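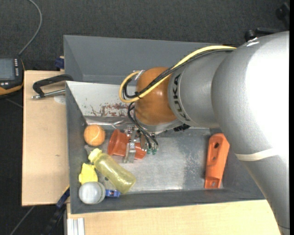

Relatório do grupo – arrumar a caixa cinzenta

Olá! Eu e a Ysaline Ferrand ficámos com a parte dos copos, e confesso que gostei mais do que esperava. O copo de plástico laranja-avermelhado foi o nosso preferido: deitado de lado, rola para onde quer (e a caixa tem as paredes inclinadas, por isso acaba sempre no fundo). Fizemos 93 tentativas até sábado – anotámos todas no caderno! Falta passar a tabela a limpo e pedir ao Killian Marty as notas dele.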